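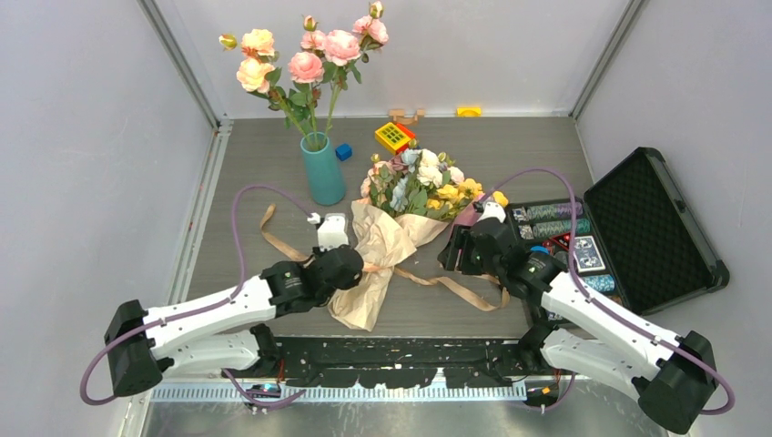
From: Mudassar Butt
To: huerta-collect
Date: 2025-10-11
Subject: Re: bouquet task, labels and reset procedure

Replying inline to Serpil's message. Long, sorry. I have cut the parts that Ross already settled.

Serpil Kocabaş wrote:

> I went through the bouquet set on Gitier last night. The index shows
> 1194 episodes. Before we freeze it for training I would like to settle
> four points:
>
> 1. What counts as the end of an episode. Some operators stop when the
> ribbon is around the paper, some stop when both arms are back at rest.
>
> 2. Whether the side objects (vase, blocks, chip case) are meant to be
> in fixed positions. They move between sessions and I can't tell if
> that is on purpose.
>
> 3. What to do with episodes where the ribbon is dropped and picked up
> again. Right now they are split between "success" and "recovery" and
> the split looks like it depends on who was labeling.
>
> 4. The bouquet-wrap instruction text. I count 7 different wordings and
> two of them describe a different task.

On 1: the episode ends when both grippers are open and clear of the paper. Return to rest is not part of the task. The return path is scripted on our cell and driven by hand at Esier, and if we keep it the policy will learn two unrelated endings. I will trim on gripper opening plus arm velocity. The trim script is in the Grornwood repo under tools/trim_tail. It needs a longer window for the left arm, whose operators tend to let go of the ribbon in two stages. I'd like someone to check a sample of 20 by eye before it runs on everything.

On 2: it is on purpose, but it was never written down, so your question is fair. The intended setup is:

Bouquet on its side near the center, blooms toward the back wall, paper flaring toward the front. Small rotations are fine and wanted.

Vase of roses at left rear. It stays in every layout. The point is to have a second group of flowers in view that the arms should leave alone. Early policies went for whatever had the most pink in it, and the roses are a good test of that.

Toy blocks to the right of the vase, any order, any angle, never in front of the bouquet.

Chip case open on the right. The right arm has to work over it. Leave the chips and the card deck in their places. If chips come out during an episode, finish the episode, tag it "disturbed", then put them back.

What should not vary is where the ribbon starts. One length leaves the pinched part of the paper toward the right and loops below the right gripper. A tail also runs across the left side, from below the vase toward the left gripper. Operators who coil the ribbon neatly beside the paper are making an easier task, and we have too many of those already. Please leave it loose.

On 3: I would drop the success/recovery split and use two separate fields. "outcome" is only the final state, meaning ribbon around the pinch or not. "regrasp" is a count of how many times either gripper lost the ribbon and took hold of it again. A dropped ribbon that ends up wrapped is outcome=1, regrasp=1. These are some of the most useful episodes in the set and I don't want them filtered out by a label that sounds like failure. Guadalupe has offered to relabel. The first 100 should be done by two people separately so that we get an agreement figure before going on.

One case I am not sure about is a slip within the fingers, where the ribbon slides but never leaves the gripper. The wrist view shows it most of the time and the fixed view almost never does. I would not count these. If someone wants them later they can be found from the finger position trace.

On 4: agreed, and the two odd ones are my fault. They came from the February trial, where the task was to straighten the paper and there was no ribbon step at all. Those episodes should move to their own folder. For the rest, I propose keeping the five remaining wordings. They all describe the same thing and some variety in the text is harmless. Please don't merge them into one.

Other items, not in Serpil's list:

Cables. The purple cable on each arm needs enough slack to arch up from the wrist and run back along the white link to the elbow. If it is pulled tight, wrist roll stops short and the operator makes up for it with the shoulder, which shows in the data as a sideways jerk. Look at the arch at the start of each session. Berenice found one batch where the arch had sunk into the fixed view and covered the ribbon loop for much of the episode. That batch stays in, tagged "occluded".

Gripper approach. On the left, take the paper close to the pinch. Gripping the wide lower part folds it over and hides the ribbon from the fixed view. On the right, come in from below the yellow flowers with the fingers pointing left. Operators coming down from above have been catching petals.

Paper. The tan sheet creases a little more with each reset. We have been swapping it when it stops holding its flare, with no fixed rule. I would like to log the swap in the session header (field "paper_id") so we can see later whether paper age affects the outcome rate. My guess is that it does. A soft sheet gives under the ribbon and the wrap comes out tighter.

Time sync. Ross reported that the right arm's joint log starts nearly 20 ms behind the left on the Huerta cell. I have checked and the offset is constant within a session but changes on restart. The loader corrects for it if the sync pulse is present. Sessions without a pulse are listed in missing_pulse.txt. Don't correct those by hand. We will estimate the offset from the video and I'd like all of them to go through the same code.

Open questions:

- Does anyone object to holding out whole sessions for validation instead of random episodes? Object layout is shared within a session, so a random split leaks it.

- Esier wants a lower frame rate on the wrist views to save storage. I am against it for this task. The ribbon moves quickly during the pull and we already lose it between frames at the present rate.

- Do we need a layout without the chip case? I lean toward yes, as a small separate set, to see how much the right arm's path depends on it being there. Serpil, you had a view on this at the last call but I didn't write it down.

I will hold the freeze until the relabeling agreement is in. The trim script will run on a copy, and the untrimmed files stay where they are.

Mudassar

--
huerta-collect mailing list
To unsubscribe, send an empty message with the subject "unsubscribe" to the list address.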